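Chapter 11
Sorting, Storing and the Humble Bin

If you have ever stood in a shed at the end of a long day, looking for the second glove of a pair, you already know most of what this chapter has to teach. Kwabena Osei, who ran the stores at Trosgate for 15 years, used to tell his new starters that a bin is a promise - whatever goes in ought to be easy to find again. We have borrowed a good deal from his way of working, and we hope you'll enjoy it as much as our classes have.

We begin with mixed bins, the sort that gather a bit of everything, and move on to labelled ones once you have your eye in. Have a pencil handy, and your favourite coloured markers too, as there is a fair amount of sketching ahead.

Soft items such as work gloves deserve a little extra patience. They crease, they sprawl across the floor of the bin, and they rarely lie the same way twice, so take your time deciding where you would pick one up.

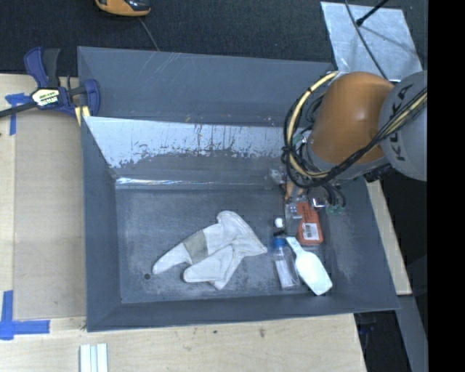 11.1 Before You Empty Anything

Start by looking. Write down what you can name at a glance, and leave the rest for later.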